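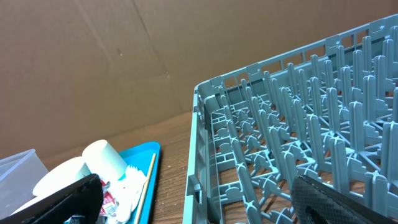 How to plan a team away day in six steps

At Briltthorpe we run two away days a year, for 72 staff across three sites. These are the steps we follow.

1. Set the budget first. Ours is capped at 3,000 pounds. Last January we spent 2,451, including the coach.

2. Ask people what they don't want. A short form works better than a meeting. Keep it anonymous, and ask about access needs and diet on the same page.

3. Pick one main activity. Two is too many once you allow for travel. Darren Tindall in our Adex office keeps the list of what has been done before – check it before you book.
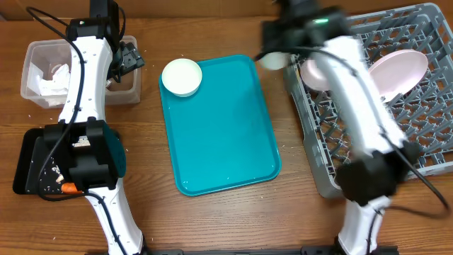 Teal tray on the table, dish rack to the right.

4. Sort the food early. Get the numbers to the caterer ten days ahead and name one person to take late changes. If you are bringing your own lunch, agree who carries what and who clears up.

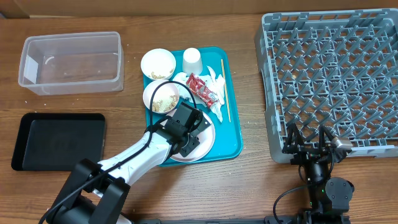
Storage container, black tray and a bowl with a little food left in it.

5. Write a running order. One side of A4 is enough. Put in start and finish times, a phone number and the wet weather plan. Leave at least half an hour free after lunch. 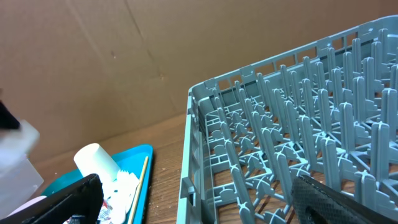 Dish rack with its rows of tines.

6. Send the feedback form the next morning. Ask three questions at most:
What should we keep?
What should we drop?
Would you come again?

Syahrul Oei collects the replies and adds them to the planning folder. Receipts go in the same folder by the end of the month.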